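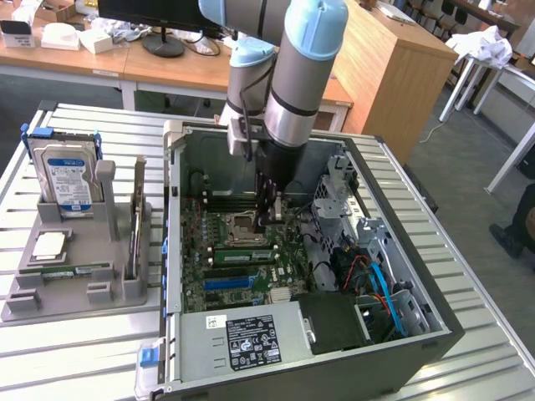
A robotic arm with its gripper lowered into an open desktop computer tower, just above the processor socket. Parts stand in a holder to the left.

The Hesside Code is a set of good practice rules for the use of robotic arms in taking apart and rebuilding desktop computers. It covers the layout of the worktable, the fixing of the computer case, the handling of parts, the limits on gripping force and the records to be kept. The code is voluntary. It was drawn up at Hesside by a working group from the repair firm Landry and the Markorholm test laboratory, and the current edition is dated 20/03/2022.

Background

Robotic assembly of new computers takes place under steady conditions, with parts of known size arriving in a known position. Repair work differs in that cases come from many makers, screws may be worn and cables are seldom routed in the same way twice. Before the code, firms in the field mostly worked from general rules for industrial robots, which deal with the safety of people near the arm and say little about harm to the item being worked on.

A first draft, known as the Elwood draft after the site where it was tried, was based on the records of 2123 part removals. Bent socket pins and torn cable connectors were the two most common kinds of damage. The draft was circulated for comment in July and revised twice before adoption.

Scope

The code applies to fixed arms working on a case that has been laid on its side and opened. It does not apply to laptops, to servers in racks or to arms mounted on moving bases. Power supply units may be moved as whole units but may not be opened by the arm under any part of the code.

Layout of the worktable

The case is to be placed so that the arm can reach the motherboard from above without passing over the parts holder while carrying a load. The holder must have a separate place for each type of part. Hard disk drives and circuit cards may be stored upright in slots; processors and memory modules may be laid flat. A processor is stored with its contacts facing down only where the holder supports it by the edges.

Cables belonging to the arm must be fastened along its links, with enough slack for the full range of joint movement. Loose cables inside the case are to be moved clear of the working path by hand before the program is started.

Handling of parts

The code sorts parts into 4 handling classes. Class A, the most strictly controlled, consists of processors and their sockets. Within 70 mm of a Class A part the arm must travel at reduced speed, and the final approach must be vertical. The gripper may close only on the edges of a processor, never on its upper face and underside.

Memory modules fall into Class B. Their end latches must be confirmed open before the gripper applies any upward force. Expansion cards are in Class C, and drives and other enclosed units in Class D. Where a drive is fitted with rails, the rails may be used as the gripping surface — provided that they are firmly fixed to the drive.

People in the work area

The reach of the arm is to be marked on the floor or table. A stop control must be within reach of the operator at all times. Desks and seating may share the room if they lie outside the marked area.

Records

Each removal or insertion is logged with the handling class, the highest force measured and the result. Failed attempts are logged in the same form as completed ones. Logs are kept for 198 days, or longer if a claim for damage is open.

Criticism

Smaller workshops have objected to the cost of force sensing, which the code requires for Classes A and B. The Markorholm laboratory has also noted that the speed limit is a single value for all arms — a light arm and a heavy one are treated alike. A revised clause based on moving mass has been proposed but is not part of the current edition.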